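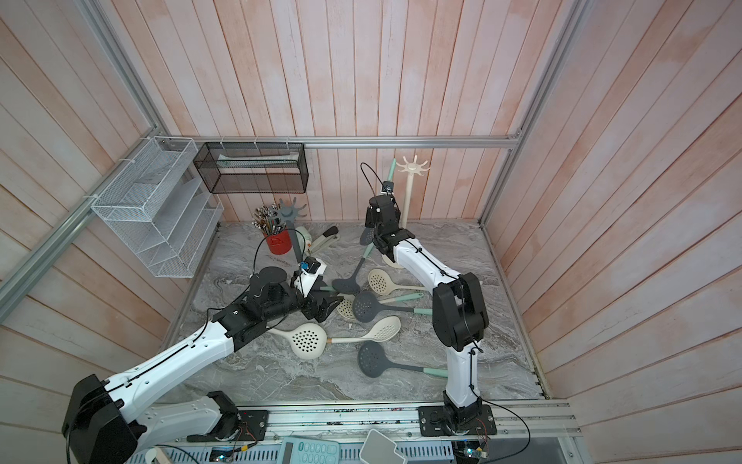
Prehospital Care 1, Unit 5: Handover and the First Ten Minutes at the Hospital Door
Course handout, Idmont evening program
Instructor: Leobardo Varela

Read this before Wednesday. We'll spend most of the session practicing out loud, so the more of it you have in your head the more fun you'll have.

I love teaching this unit. You can do lovely work in somebody's living room, get the oxygen right, get the splint right, talk a scared person down two flights of stairs, and then lose half of it in the forty seconds it takes to tell a nurse what happened. Handover is a clinical skill like any other. It can be practiced, and people get better at it fast!

What a handover is for

You are passing over responsibility for a patient, along with the information the next team needs to carry on. Both parts matter. Until someone has clearly accepted the patient, you are still looking after them, even if you are standing in a hospital corridor with three doctors in sight.

The receiving team wants to know who this is, what happened, what you found, what you did, and whether the patient is getting better or worse. They were not there. They didn't see the pill bottles on the nightstand or smell the gas heater. If you leave that out, it may be gone for good.

The structure we use

There are several handover formats around, and when you go out on placement you should use whatever the local service uses. In this course we work with ATMIST for injury and a slightly longer version of it for illness.

A - Age (and name, if you have it)
T - Time of injury, or time symptoms began
M - Mechanism of injury, or the main medical complaint
I - Injuries found, or information from your exam and history
S - Signs, meaning vital signs, first set and latest set
T - Treatment given, and how the patient responded

For medical patients add allergies, regular medicines, past history and social situation at the end. Some of you learned a different order in a first aid class. That's fine, but for this unit please stick with the one above so that your partner knows what is coming next.

A worked case: the Badotard case

You'll meet this patient again in Units 7 and 9, so it's worth getting to know him. He is a 67-year-old man, found by his daughter at 7:15 in the morning, sitting on the edge of the bed, pale and sweaty, with a heavy feeling in his chest that started at 6:30.

A first attempt from a student might go like this:

"This is a gentleman we picked up from home, his daughter called, she was really worried, he's had some chest pain, he's had it before I think, no, that was his brother, anyway his pressure was a bit low but it's come up, and we gave him aspirin."

Everything in there came from a good place. The student listened to the family and gave the right drug. But try to write down the time of onset from that. You can't! Try to write down a blood pressure. Same problem.

Second attempt, same student, ten minutes later:

"Sixty-seven-year-old man. Chest pain began at 6:30 this morning, at rest. Heavy, central, into the left arm, seven out of ten. Pale and sweaty on arrival, lungs clear. First set: pulse 58, blood pressure 94 over 60, respirations 20, saturation 95 on room air. Latest set: pulse 64, pressure 108 over 66, respirations 18, saturation 96 on room air. He's had 324 milligrams of aspirin, chewed, at 7:32. Pain now four out of ten. Two 12-lead tracings here, ten minutes apart. No allergies. Takes a blood pressure tablet, name on the sheet. No cardiac history. Daughter is on her way in."

Read both aloud and time them. The second one is longer on paper but most people get through it in well under a minute, and the nurse doesn't have to ask a single question about the basics.

Things to notice in the second version:

Vital signs are given as two sets. One number is a snapshot, and two numbers start to show a trend.
The aspirin has a dose and a time attached.
"I think" has gone. Where the student didn't know something, it was checked or left out.
The tracings are physically handed over while they are being mentioned.
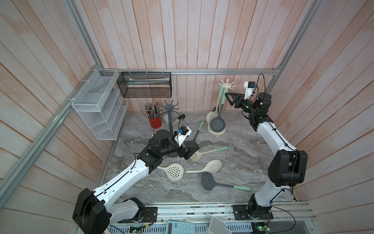 Hands-off, eyes-on

The phrase gets used a lot in handover teaching and it means something simple. If the patient is stable, everyone stops touching, moving and unplugging for the length of the handover, and listens. Then the move across to the hospital bed happens. If the patient is not stable (airway trouble, CPR in progress, heavy bleeding) care carries on without a break and the handover is given over the top of it, loud and short.

You may have to ask for quiet. New students hate doing this. A sentence that works nicely is "Is everyone ready for handover?" and then a pause. Say it in a normal voice, look at the person leading the team, and wait for a nod. If somebody starts moving the patient halfway through, it's all right to stop, let the move finish and pick up at the letter you had reached.

The pre-alert

For a very sick patient you'll call ahead. A pre-alert is a trimmed handover: age, time, what happened, the worst findings, the treatment so far, and when you expect to arrive. It should also say what you need waiting for you. "We'd like the resuscitation room and someone for the airway" is a perfectly good sentence.

Give the arrival time in minutes and repeat it at the end. Radios drop words - they always seem to drop the one you care about - so ask for the key points to be read back.

Keep the pre-alert to the things that change what the hospital does before you get there. The list of regular medicines can usually wait for the bedside. Blood thinners are the exception I'd make every time, especially with a head injury or any serious bleed.

Writing it down

The spoken handover fades. The written record stays. Finish your record as soon as patient care allows, use the 24-hour clock on the form, and sign every sheet. If you make a mistake, put one line through it, so it can still be read, and add your initials. Never scribble it out.

Common slips from last term's practice sheets:

Only one set of vital signs
Pain score with no time
"Alert" written down with no level of consciousness score
Medicines listed as "various" (please, please copy the names)
Nothing about who was told that the patient lives alone

That last one matters more than students expect. An 80-year-old with a sprained wrist and a two-handed walking frame has a real problem going home, and you may be the only clinician who saw the stairs.

Practice cases for Wednesday

Work in pairs. One person reads the case silently for two minutes and then gives the handover from memory. The other takes notes and reads them back. Swap after each case.

Case 1, Navickas. Woman, 34, fell from a stepladder at 14:20 and landed on her left side. Left hip pain, no head strike, fully alert. Two sets of vital signs on the card.

Case 2, Grondell. Boy, 6, wheezing since lunch, known asthma, used his own inhaler twice before you arrived. His grandmother has the inhaler with her and will be giving most of the history. Include his weight.

Case 3, Badotard again, but this time his blood pressure drops as you pull up to the hospital. Give the pre-alert first, then the bedside handover with the change included.

Bring a pen, a watch with a second hand and your blank record sheets. If you finish early, go back to Case 2 and try it with your partner interrupting you twice.

Reading for Unit 6: the chapter on moving and positioning, up to the section on stair chairs.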